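Section 6. Setting Out the Play Kitchen Tabletop

This section covers the placement of the Hedeo play kitchen accessories on the white tabletop. Complete Section 5 (Leveling and Fixing) before starting.

6.1 Before you start

Wipe the tabletop with a damp cloth and dry it. Check the accessories against the packing card, part no. 1054. Missing items can be ordered from Clernuvell using the numbers on the card.

CAUTION: Small play food is not suitable for children under three years.

CAUTION: Do not push cutlery, pens or food pieces into the holes in the tabletop.

6.2 Placing the accessories

1. Stand the microwave near the right edge of the table. Open and close the door once to check that it swings freely.

2. Place the mug beside the microwave.

3. Set the colander in the middle-left area with its long axis running front to back. Both handle tabs must stay clear of other items.

4. Put the round plate next to the colander, toward the back, and lay the ketchup bottle on it.

5. Place the blue bowl to the right of the colander. Put the strawberry in the bowl.

6. Set the pan at the left edge and rest the spatula on it.

7. Distribute the remaining food directly on the tabletop. The tomato and the citrus slice go on either side of the plate, the banana near the front, and the lime behind the pan.

NOTE: The order of steps 4 to 7 may be changed. The microwave is placed first — it is the heaviest accessory in the set.
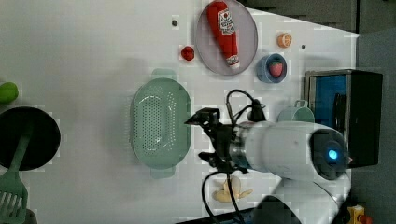

6.3 Clearing and storage

1. Remove the food pieces first and return them to the Iltico storage box.

2. Nest the bowl in the colander. Store the plate flat underneath.

3. Lift the microwave from below. Do not lift it by the door.

Wash the plate, bowl, mug and colander by hand in water no hotter than 40 °C. Wipe the microwave with a dry cloth only — do not immerse it.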